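Learning Zone > Farming and Food > How Wool Is Made

From Sheep to Blanket: The Story of Wool

Reading time: 4 minutes

Wool is one of the oldest materials that people use. It has been spun and woven for thousands of years, and it is still found today in jumpers, socks, carpets and blankets. This page explains how wool grows, how farmers collect it and what happens to it after it leaves the farm. Words in capital letters are explained at the end.

Why do sheep have wool?

All mammals have some kind of hair. The hair of a sheep is very fine and has many small bends in it, called CRIMP. The bends trap air, and trapped air keeps the sheep warm in winter. Wool also contains a natural grease called LANOLIN, which helps rain to run off the sheep's back.

Wild sheep lose their wool by themselves each year. Most farm sheep do not. Their wool keeps on growing, and if it were never removed it would become heavy and dirty. The sheep could become too hot, and flies might lay their eggs in it. For this reason, most farm sheep are shorn at least once a year.

What happens on shearing day?

Shearing usually takes place when the weather is warm. At Bradier, a hill farm with 1,470 sheep, the animals are brought down from the high fields the evening before. They are kept under cover overnight so that their wool stays dry, as damp wool is difficult to cut and can go mouldy in the sack.

The shearer holds the sheep in a sitting position and uses electric clippers. Shearing does not hurt when it is done properly – it is much like having a haircut. A skilled shearer can finish a sheep in 2 minutes. The wool comes away in one large piece, called a FLEECE.

The fleece is thrown out flat on a table with the cut side facing down. Workers pull off any dirty parts from the edges. They then roll it up and pack it with others into a large sack.

How is wool cleaned and sorted?

Not all wool is the same. Wool from the shoulders is often the finest, while wool from the back legs is coarser. At the Lesivon wool store, trained graders look at each fleece and feel it with their hands. They check its length, strength and colour before deciding which pile it belongs to.

Next, the wool is washed in warm, soapy water. This is called SCOURING. It removes mud, sweat and most of the lanolin. The lanolin is not wasted, as it can be used in hand cream and soap.

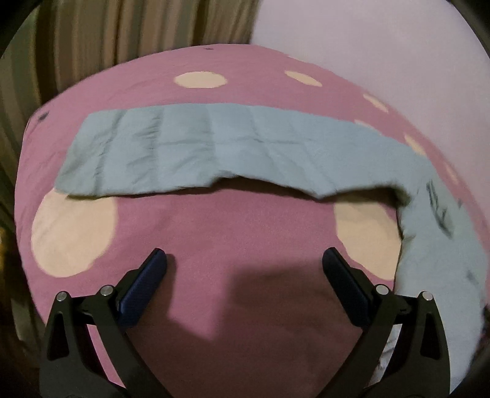
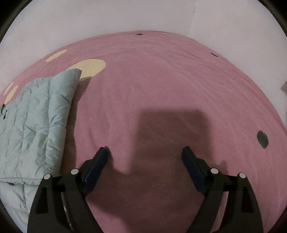
Pink fabric coverings

How does wool become yarn?

Clean wool is a tangle of short hairs. A machine with rollers covered in tiny wire teeth combs the hairs until they lie in more or less the same direction. This is called CARDING. The wool leaves the machine as a soft, loose rope.

The rope is then stretched and twisted. Twisting makes the hairs grip one another, so that a weak strand becomes a strong one. You can test this with a small piece of cotton wool. Pull it gently and it will come apart. Twist it tightly first, and it will be much harder to break.

Some yarn is left in its natural colour, which may be white, cream, grey, brown or nearly black. Other yarn is dyed. The Šimek mill dyes its yarn in large tanks and keeps a written recipe for every colour, so that the same shade can be made again.

Knitting, weaving and felting

Knitted cloth is made from loops and is stretchy. Woven cloth is made from threads that cross over and under each other, and it is usually firmer. Felt is made without any yarn. The wool is wetted, rubbed and pressed until the hairs lock together – this is also why a woollen jumper may shrink if it is washed in hot water.

What happens to the sheep afterwards?

A newly shorn sheep looks thin, but its wool begins to grow again at once. Farmers watch the weather carefully in the first days and provide shelter if it turns cold. By September, a sheep that was shorn in early summer has a short, thick coat once more.

Something to try

Ask an adult to help you look at the labels on some of your clothes. Find out whether any of them contain wool, and whether it has been mixed with another material. Feel the cloth between your fingers and write down three words to describe it.

Useful words

CARDING: combing clean wool to straighten the hairs
CRIMP: the natural bends in wool
FLEECE: the wool from one sheep, taken off in one piece
LANOLIN: the natural grease in wool
SCOURING: washing wool before it is spun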